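Reviews > Software and Simulators > Open Days

Home Reviews Events Workshop Notes Letters

Last updated: October

Zallach home robot simulator, tried at the Ivel open day in Jusenau

I have now spent most of a Tuesday watching robots tidy a house that doesn't exist, and I would like to report that it was cleaner than mine when we started. Ivel opens its doors in Jusenau once a year, and this year the main attraction was Zallach, the simulator they've been promising since the last time I drove up. You load a house, you load a robot, and the robot learns to pick things up and put things away without breaking anything you paid for.

The guided part takes place in the bedroom. You can watch from over the robot's shoulder, or from right down behind a gripper.
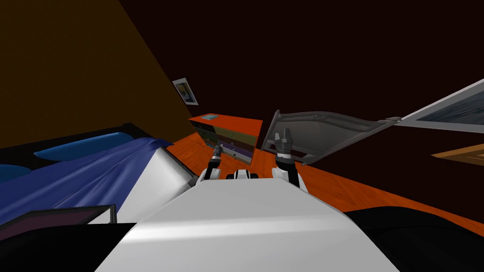 First the dresser, then the gray chair. 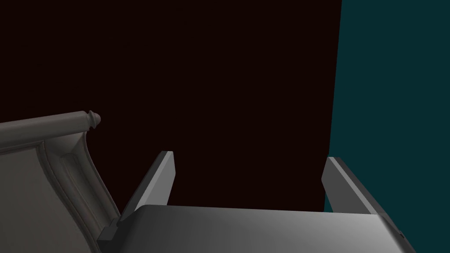
Sreekumar Bhat ran the session. He wrote a good part of the software and has the calm of a man who has seen every possible way to fall over a virtual rug. He had the controls to himself for the first half hour, then handed them to the rest of us, which I thought was brave of him.

What you get

Zallach is a program that runs on a decent desktop computer with a decent graphics card. The basic license is $59 a month and comes with 4 houses, all furnished. There are 2 levels of detail, called Quick and Full. Quick is for running the same job over and over while you go get lunch. Full has the proper lighting and proper cloth, and is the one they put on the big screen at open days, for reasons you can work out.

You also get a handful of robots and a drawer full of hands for them. Swapping a hand takes one menu and a few seconds. Having once spent a weekend swapping a real gripper, with a stripped screw for company, I found this almost insulting.

The furniture has a taste problem. Whoever picked the colors was either working late or in love. The bedroom has very dark walls, an orange-red dresser, and a bed done up in shiny blue like the honeymoon suite of a casino. I asked Bhat about it and he said strong colors make it easy to see where one thing stops and the next starts. He then said there was also a beige house and everybody hated it.

The bedroom job

The task was simple to say: drive over to the dresser, open a drawer, put a folded shirt in it, close the drawer, come back past the chair without touching the chair. Bhat did it by hand first, using a pair of sticks. It took him a few minutes and looked easy.

Then he let the trained version have a go. This had been through 600 practice runs the night before, and it did the drawer beautifully. It slid it open, waited, slid it closed. It had left the shirt on the floor. Several people clapped, I think for the drawer.

The second attempt went better. The shirt went in, with a sleeve hanging out, and if that counts as a failure then I have some bad news about how I was raised.

The chair is harder than it looks. It has a curved side and a rolled top with a knob on the end, and curves are where these programs tend to cheat. A lot of simulators wrap everything in an invisible box, so the robot bumps into thin air a hand's width away from the thing it's meant to bump into. I asked to try this on purpose. I brought the gripper in slowly next to the chair, closer and closer, and it didn't stop until it should have. I did it again from the other side. Then I did it fast, and Bhat said "okay" in a certain tone, and I gave the sticks to the next person.

So: full marks for contact. This is the part I would pay for. If you've ever trained something in a cheaper program and then watched it go straight through the back of a sofa with total confidence, you know what that's worth.

Cloth

Cloth is good in Full and bad in Quick. In Full the sheet folds and drags and catches the light nicely, and if you pull a corner the rest comes along after it in a believable sulk. In Quick the same sheet acts like a tarp. The trouble is that you'll do nearly all of your practice runs in Quick because Full is slow, so your robot will learn to make a bed with a tarp on it. Ivel's advice is to do the last part of the training in Full. Fine, but "the last part" turned out to mean overnight on a machine with a better card than any of mine.

Sudheer Sastry, who was at the next desk and trains a real arm for a hotel laundry, had the same complaint in stronger language. He has been using Zallach for towels since the early test version. His tip was to skip Quick for anything softer than cardboard and put up with the wait. He has also given up on fitted sheets, in the program and at home.

Cameras

You can hang a camera almost anywhere: on the head, on the wrist, on a wall, up on the ceiling. The view from the robot's own body takes some getting used to. When it leans, the room leans, and after ten minutes of that on a large screen a man in the second row went out for some air. There's a setting to level the horizon and I'd turn it on before showing this to anyone who has just had the sandwiches.

The wrist view is the one I kept going back to. With the fingers open and something close by on one side, you get a real feel for how much room you have, and how little you had a moment ago. What's missing is any kind of readout. I wanted a number for the gap between the fingers, on the picture, while I was driving. The numbers do exist but they live in a separate window, and that window likes to hide behind the first one. Bhat wrote this down – or wrote something down.

Lighting is the other grumble. The dark rooms are dark. You can add lamps, and you should, but the lamp menu is buried three levels deep under a heading called Stage, where I would never have looked without help.

The tea and the real robot

After the break they took us across the yard to the Ó Briain workshop, where a real machine was set up to do the drawer job with a real drawer. It was the shirt again, a plaid one this time. The arm went out, hooked the handle, missed, went back, hooked it properly and pulled. The whole chest of drawers came with it. It was a light chest, and whoever had set it up hadn't put anything in the bottom. Somebody held the back and the next try was fine.

I mention it because it's a fair picture of where things are. The program had the dresser down as heavy, and the real one weighed about as much as a good suitcase. You can set the weight of every object in Zallach, and you can even tell it to vary the weight from run to run, so the robot doesn't get too sure of itself. They hadn't. Bhat took it well and fixed the setting on his laptop while we ate the last of the cake.

Help and manuals

The manual is short and mostly pictures of menus, some of them from an older version. The built-in lessons are much better. There's one on drawers, one on doors, one on picking up things from the floor, and they start you off with something that already works, so you can break it at your own pace. The forum is friendly and slow. I asked a question the evening after the visit and had an answer by breakfast, from Sastry.

Importing your own furniture works if your files are tidy. I had brought a model of my kitchen stool on a stick and it came in lying on its side and the size of a bus. Second try, it was a stool. You have to check which units you saved in, and so on, all the usual misery.

Who it's for

If you have a small robot and a day job, $59 a month is fair for a couple of months of hard use, and then you cancel until you need it again. They let you do that without a phone call, so credit to them. If all you want is a wheeled thing to drive around the furniture, this is far too much program and there are free ones that will do. If you work with cloth, borrow a faster computer before you decide anything.

Good: contact with curved shapes, swapping hands, the lessons, the wrist camera.

Less good: Quick cloth, the hiding window, the lamp menu, the walls.

The open day itself is free and you need to book. Parking is at the back, past the second gate, and the first gate is for deliveries only, as a man came out to explain to me.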